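Ketutora Listening Circle Handbook
Section 4: Setting up and running a circle

Revision of June 13, 2022. Replaces the earlier Section 4 in full. Section 3 (Finding a host) and Section 5 (Closing a circle) are unchanged.

4.1 Scope

This section covers the set-up of a standard Ketutora circle, from the first entry in Adonow to the end of the first meeting. It applies to in-person circles. For circles that meet by phone, follow Appendix C for steps 4.4 and 4.5 and this section for everything else.

A listening circle is a group of adults who meet on a fixed schedule, speak one at a time on an agreed subject, and do not give advice. It is not therapy and must not be advertised as therapy, counseling, or treatment of any kind.

Terms used in this section:

Host: the person who opens and closes the meeting and keeps time.
Second: the person who takes over if the host has to leave the room.
Round: one complete pass around the circle in which each member speaks or passes.
Tarigan round: a round in which each speaker begins by repeating, in one sentence, what the previous speaker said.
Pass: a member's choice not to speak. No reason is asked for or recorded.

4.2 Before you begin

You will need:

- a confirmed host and a confirmed second
- an active Adonow account with host permissions
- a room that is available at the same time for at least six meetings
- a chair for every member, all of the same height where possible
- a timer with a quiet signal
- printed copies of the agreement (Form 2)
- the current list of local crisis and support contacts (Form 7)

The maximum size of a circle is 16, including the host and the second. The minimum is five. If fewer than five people have signed up a week before the first meeting, move the start date. Do not fill places by inviting people who have not asked to come.

Note: Married couples, housemates and close relatives may join the same circle only if both have asked for this separately. Enter the two requests as two records.

4.3 Registering the circle in Adonow

1. Log in and select New Circle from the host menu.

2. Enter a working name. Use the place and the season (Sturkbridge Winter). Do not use the name of a person, a church, or a condition.

3. Enter the meeting length. The standard length is 84 minutes: four for opening, 70 for two rounds, and ten for closing. Longer meetings are not supported by the standard schedule.

4. Set Visibility to Listed or By Invitation. Listed circles appear in the public directory the next morning. A circle that is By Invitation can be changed to Listed later, but a Listed circle cannot be hidden once it has members.

5. Enter the host and the second. Both will get an e-mail with a confirmation link. The circle stays in Draft until both links have been opened.

6. Leave the Notes field blank. It can be read by every member.

Caution: Never enter anything a member has said in a meeting into Adonow. This includes the Notes field, the attendance page, and private messages between host and second.

If the confirmation link does not arrive, check the spelling of the address first, then use Resend. A link expires after two days. Requesting a new link cancels the old one.

4.4 Arranging the room

1. Set the chairs in a single ring with nothing in the middle. A low table may be kept outside the ring for water and tissues.

2. Leave one gap in the ring, facing the exit, wide enough for a wheelchair.

3. Place the host's chair where the host can see the door. Place the second's chair directly across from the host.

4. Close the door, but do not lock it.

5. Switch off any music. Songs may be brought to a meeting only under 4.7.

6. Turn phones to silent and put them in bags or pockets. The host's timer is the only device left out.
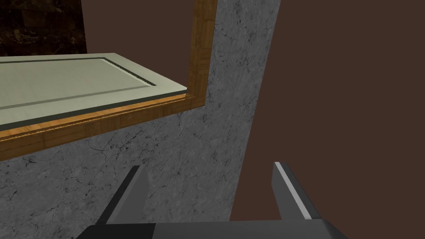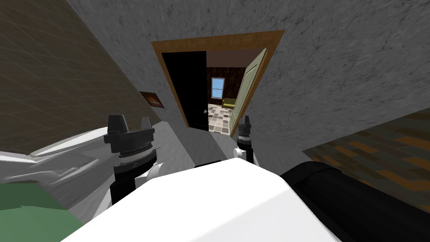
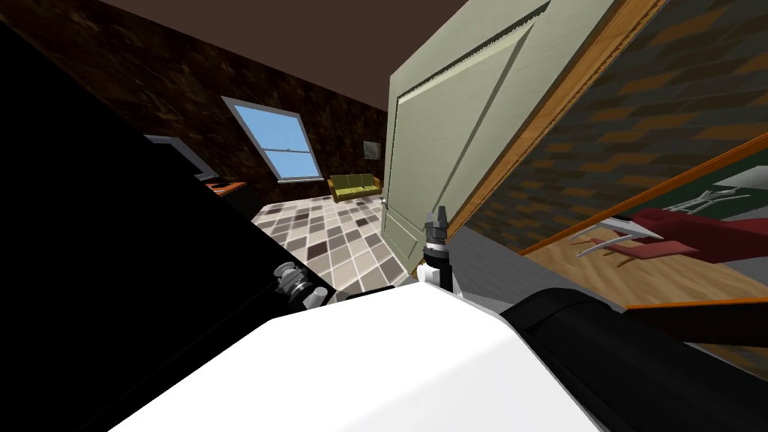

4.5 Opening the first meeting

1. Start at the listed time, with whoever is present. Latecomers take the nearest open chair without being introduced until the round reaches them.

2. Read Form 2 aloud. Read it in full and do not paraphrase. It takes just under three minutes at an ordinary speaking pace.

3. Ask each member to say "I agree" or to ask a question. Signatures are not collected.

4. Ask for first names only. Members may use any name they like.

5. State the subject of the first round. For a first meeting, use one of the approved opening subjects:

- a place where you have been made welcome
- something you were taught by an older person
- a habit you kept up this year
- who you would call if the car broke down

Avoid subjects that ask for a plan, a goal, or a change in the speaker. Circles that start in January tend to drift toward resolutions. If this happens, let the speaker finish and then repeat the subject as it was first worded. Where there is a choice, start new circles in February.

6. Start the timer and nod to the person on your left.

Note: The host speaks last in the first round and first in the second.

4.6 Running the Tarigan round

The second round of every meeting is a Tarigan round. New hosts should practice it once with their second before the first meeting.

1. The host speaks on the subject for no more than two minutes.

2. The next member repeats, in one sentence, what the host said. The sentence should begin with "I heard." It should not contain a judgment, a comparison, or the word "but."

3. The host answers "Yes" or "Not quite." If the answer is "Not quite," the member tries once more. There is no third attempt.

4. The member then speaks on the subject, and the round moves on.

5. A member who passes is still repeated. The next member says, "I heard you pass," and goes on.

If a member cries, the round stops and the timer keeps running. Wait. Do not touch the member, and do not hand over tissues unless the member looks toward them. When the member nods or starts to speak, go on from the same point. If one full minute goes by with no sign, the second asks quietly, "Would you like the round to move on?"

Caution: If a member says anything that suggests a risk of harm to themselves or to another person, end the round. The second stays with the member, and the host closes the meeting as described in 4.8. Follow Form 7 in the order given. Do not leave the member alone, and do not promise to keep the matter private.

4.7 Songs, poems and readings

A member may bring one song, poem or reading to a meeting under the following conditions:

1. The host has been told at least a day ahead.

2. It lasts four minutes or less.

3. It is sung, spoken or played in place of the member's turn in the first round.

4. Singing ability is not discussed, before or after. No applause.

5. The next round uses the normal subject. The song does not become the subject.

Religious texts are allowed on the same terms. The member may say why the text matters to them. Members who would prefer to step out may do so through the gap in the ring and come back at the end of the reading.

4.8 Closing

1. When ten minutes remain, the host says, "We will close now." A speaker who has already begun may finish the sentence.

2. Ask each member for one word. A word may be repeated by several members.

3. Read the last paragraph of Form 2, which covers privacy.

4. Give the time and place of the next meeting.

5. Stack the chairs. Members may stay and talk, but the host should avoid going back over anything said in the rounds.

6. Within a day, open the attendance page in Adonow and mark who was present. Use only the Present and Absent boxes.

4.9 Common faults

A member gives advice.
The host says, "Please speak from your own side," once. If it happens again in the same meeting, the second speaks to the member after closing.

One member takes most of the time.
Set the timer to two minutes for everyone from the next round on. Do not set it for one person only.

Long silences.
Not a fault. Let the timer run.

Several members pass in a row.
Complete the round. Choose a plainer subject for the next meeting.

Attendance falls below five for three meetings.
Go to Section 5.

The second is absent.
Ask a member who has attended at least four meetings. At a first meeting, postpone.

4.10 Records and contact

There are over 312 hosts on the Adonow list, and questions are answered in the order they come in. Before writing, check 4.9 and the index at the back. Questions about the wording of this section go to Tamás Lengyel at the Sturkbridge office, with the paragraph number in the subject line. Leave out members' names and anything said in a round.

Forms 2 and 7 are reissued separately from this handbook. Check the number in the lower left corner of the form against the list in Adonow before each print run, and recycle old copies.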